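Open day at Okberg this morning, 2026-06-29. Short thread on the PC assembly cell.

1/ Anitha Kulkarni ran the demo. 12 of us per group, 60 minutes each, safety glasses on.

2/ The job is building up a desktop tower. Case lies on its side, panel off. Parts wait in a fixture to the left of it.

3/ I asked about cables. Anitha said those are still done by hand and will be until at least January.

4/ Gripper with a green card at the left edge of the case:

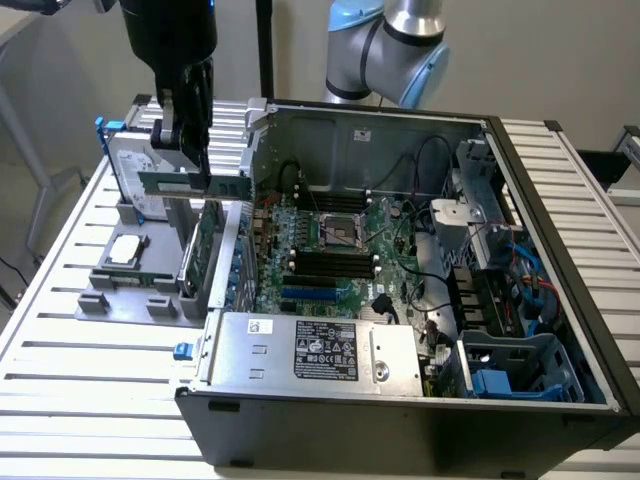

Card in the gripper, processor and hard drive in the fixture. Okberg open day.

5/ There's a second group at 2. Sign in at the front desk and ask for Raquel Godinho.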